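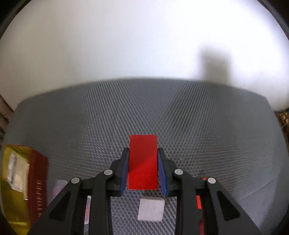 Habibur Pramanik would like that people in Lodo stop sending their old kitchen tiles to the landfill. He has repeated this at every public meeting since March, and this autumn the building materials company Femia will open a reuse store where such tiles can be brought, sorted and sold again.

The store will be located in the former Rathnayake warehouse, behind the bus station. It has 500 square meters on one floor, with a loading door wide enough for a small truck. Residents can bring tiles, sinks, doors and window handles without payment. Tiles must be clean of mortar on the front side, and boxes should not weigh more than a person can lift.

"In my street, three neighbors renovated their bathrooms in the same year, and each of them threw away boxes that were never opened," Pramanik said. "I asked one of them why. He answered that there was no place to bring them."

During the test period, 43 households delivered materials to Femia. Most of the boxes contained leftovers from finished work – often in colors which the shops do not sell anymore. People who look for a few pieces to repair an old wall were the first buyers.

Prices will start at 5 cents for a single small tile. Full boxes will be priced by weight. Schools and neighborhood clubs can reserve materials before the weekend sale, if they write to the store in advance.

The training program Pronumau will give evening courses in the same building. The first course, on cutting and laying tiles, has 80 places and starts at 6 p.m. Tools are provided, but participants should bring their own gloves.

Registration for the courses is open now at the Femia service desk in Lodo. Journalists who wish to visit the warehouse before the opening are kindly asked to contact the same desk.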